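Frequently asked questions

I get the same handful of emails every winter, when the nights are long and people start wondering whether this might be the year they finally go racing. So I've put the answers in one place. I race a little single-seater in the Statard Trophy, I look after it myself, and I've been doing it long enough to have made most of the mistakes already. If your question isn't covered, write to me anyway, I do like getting them!

What is the Statard Trophy?

It's a club championship for older single-seaters with small engines and no wings. The cars are light, they slide about beautifully and they're simple enough that one person can keep one going in a domestic garage. We all run on the same tyre, and there's a class for the early cars and a class for the later ones. I'm in the early class, mostly at the back half of it, and having a lovely time.

Do I need a racing licence?

Yes. You'll need to do a course, pass a short written paper and a driving assessment, and have a medical if your age or your health calls for one. The written part is mainly flags. Learn the flags properly, please, and not just the night before. I've been out on track with somebody who didn't know what a yellow with a red stripe meant (it's a slippery surface) and we both found out the hard way at the same corner.

I've only ever done track days. Is racing very different?

Very! On a track day people wave you past and say sorry afterwards. In a race there's a car on either side of you going into the first corner and you can't see either of their front wheels. I thought I was quite quick until my first start. By the end of the first lap I'd lost every place I could lose, and I was grinning so hard my cheeks hurt inside the helmet.

What does a car cost?

It depends what you mean by a car. A rolling chassis with a tired engine is much cheaper than something ready to race, and then you spend the difference, plus a bit more, plus your evenings. I bought mine as a box of bits and I wouldn't do it again. If you can stretch to a complete car with a recent history, do that. Ask to see the engine builder's bills and not only hear about them.

How heavy is the car? Mine is well over the limit.

The early class minimum is 1,088 lb with the driver sitting in it, and hardly any of us are near that. I wouldn't fret in your first season. Take off anything that doesn't do a job, use a smaller battery if the regulations let you, and leave the really expensive bits alone until you're matching the people around you on driving. I spent a whole winter drilling holes in brackets and went exactly as slowly as before.

What engine do you run, and how long does it last?

Mine is the standard iron-block one that everybody in the early class has. I have it looked at after 1,000 racing miles, which for me is a good long while. Oil gets changed far more often than that. I use Flodura in the gearbox too - it suits my old dog rings, and I've no idea whether it would suit yours, so do ask whoever built your box.

Can I really look after it on my own?

You can, if you're organised. I'm not naturally, so I've had to become a person who writes lists. After every meeting I go over the whole car with a spanner and a torch, and anything I've tightened gets a dab of paint across it so I can spot it if it moves. My garage is a single one with a bench along one wall, and the car has to come out before I can open the freezer.

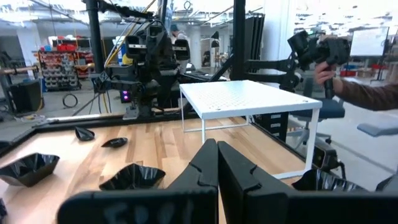

Black trays on the table.

The other thing I'd say about working alone is to stop when you're tired. I once put a rear upright back together at midnight, feeling very pleased with myself, and had it all apart again at breakfast with the wrong spacer in my hand.

Which circuit should I start at?

Helness, if the calendar allows. It's wide, there's plenty of run-off on the outside of the fast bits, and the paddock is flat, so you aren't chasing your trolley jack down a hill. Tejada is the one everybody falls in love with, me included, but the wall on the exit of the last corner is very close and it has had one of my nose cones. Go there once you've got 2 or three races behind you.

What should I take to my first meeting?

More tape than you think, warm socks, a folding chair, a tyre gauge you trust, and something to eat that you can manage with dirty hands. Take your licence and the car's papers as well, in one folder, and put the folder where you sit and not in the trailer. I also carry 6 spare spark plugs and a spare throttle cable, and I've given away more cables than I've fitted.

What if it rains?

Then you get wet, and so does your visor, on both sides. Soften the car off a bit if you have time, put some pressure in the tyres if your tyre likes it (ask around, everyone has a view) and be very gentle with your right foot for the first couple of laps. Some of my best results have been in the rain, chiefly through still being on the circuit when other people weren't.

Aren't you scared?

A bit, in the holding area, with the engine off and nothing to do. Once the green flag goes there's too much to think about. I do take the safety kit seriously: belts in date, helmet in date, and a seat that fits so well you have to be helped out of it. If you're going to overspend anywhere, do it there.

When should I put my entry in?

Early. Regulations for the first round normally come out in February and the grid can fill up quickly after that. You can always withdraw, and the club is pretty decent about it if you ring them instead of just not turning up.

Can I come and see your car?

Of course! I'm in the paddock at most rounds, usually lying underneath something. Come and say hello, and if you fit in it you're welcome to sit in it. Mind the gear lever as you get in, it catches everybody on the knee.

Page last updated September 2026. I've rewritten the bit on tyres in the rain, after several of you wrote in to disagree with me.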